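Getting the Living Room Ready for a Movie Night at Home

Last updated: September

We have had people over to watch films for so many years now that I forget I ever had to learn how to do it. Then my neighbor Anqi Shen asked me what she should do before her first one, and I talked for most of an afternoon (poor Anqi!) and she told me to write it down. So I have, a little at a time, mostly at the kitchen counter while something was in the oven. 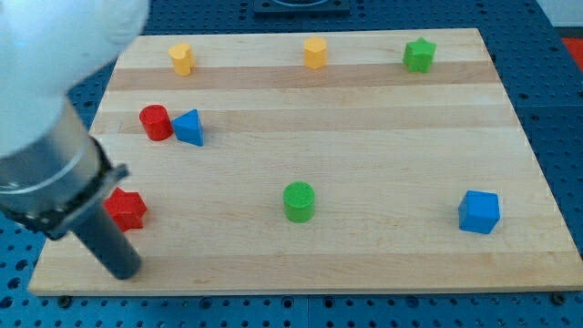 Sort out the seats first

Walk around your living room and sit in every single place a guest might sit, and I do mean sit, with your back against the cushion and your feet where they would go. You will find one chair where the lamp blocks the bottom corner of the picture, where the subtitles always are, and another where you have to twist your neck. Move those now. Floor cushions go in front, low armchairs next, dining chairs at the back, the way you would line people up for a school photograph. If the dining chairs scrape, put an old pair of socks on the back legs. It looks silly and it works beautifully.

Leave a path to the bathroom. Please. I once had to climb over Kaiwen Hao and his bowl of chili in the middle of a very quiet ghost story, and neither of us has forgotten it.

Light and glare

Total darkness is lovely for the first half hour and then somebody wants to find their drink. I keep one small lamp on behind the television, turned toward the wall, and it is easier on the eyes too. For streetlights that come in around the curtains, clip the edges to the wall side of the rod with clothespins, or hang a dark bedsheet over the whole thing with the same clothespins. Framed prints with glass in them can throw a reflection right back at the screen, so look around for those while you're at it. Ours comes down off the wall and goes on the bed with the coats.

Dust the screen while it is switched off and cool, using a dry microfiber cloth and hardly any pressure. If there is a fingerprint (there is always a fingerprint, and in our house it is always at child height), dampen one corner of the cloth with plain water and then dry it straight away with another. No window cleaner and no paper towels.

Sound you can follow

If everyone complains that the music is booming and the talking is a mumble, try pulling the speaker forward to the front edge of the shelf before you go hunting through menus. Ours was pushed back between two rows of books for years, and it sounded like somebody talking inside a cupboard. A rug on a bare floor helps, and so does a folded blanket on top of a glass coffee table. Then play the loudest scene you can think of and the quietest, and write the volume number on a sticky note by the remote so that you aren't fiddling with it later.

Turn the subtitles on if even one guest would like them. Everyone else stops noticing them in ten minutes or so.

Popcorn for 8 people

My method came from Chunhua Shao, who makes it in a heavy soup pot with a lid. Cover the bottom with oil, drop in three kernels, put the lid on and wait over medium heat until they pop. Then add the rest in a single layer, take the pot off the heat and count slowly to thirty, and put it back. Shake it now and then with the lid open just a crack on the side away from you, so the steam can get out. When the popping slows down to a couple of seconds between pops, tip it into the biggest bowl you own.

Salt it while it is hot, and use fine salt. Regular table salt slides off and collects at the bottom, so I grind mine down for a few seconds in a clean coffee grinder. Two batches will do for 8 of us if there is something else to eat. Melted butter goes on in a thin drizzle, a bit at a time, with tossing in between, or you'll get soggy patches and dry ones. Paper lunch bags with the tops rolled down save you from washing up bowls, and they don't rattle.

Choosing the film (oh dear)

Choose before the evening, or you will spend it scrolling! Naledi Van Wyk's way is the one we borrowed: everybody sends in one title during the week, the titles go in a jar, and whoever is hosting pulls one out. If you are streaming, start the film in the afternoon and let it run for a minute or two, so any update or forgotten password shows itself while you have time to deal with it.

Spills and crumbs

Keep a tray by the sofa with a damp cloth, a dry cloth and a bottle of club soda. Blot, don't rub. For butter on upholstery, sprinkle on cornstarch, leave it until the credits have finished, and vacuum it up with the brush attachment. Check the care tag before using anything wet. Lift the seat cushions the next morning as well. Last time I found half a bag's worth of popcorn, two pens and Chenxi Tang's glasses.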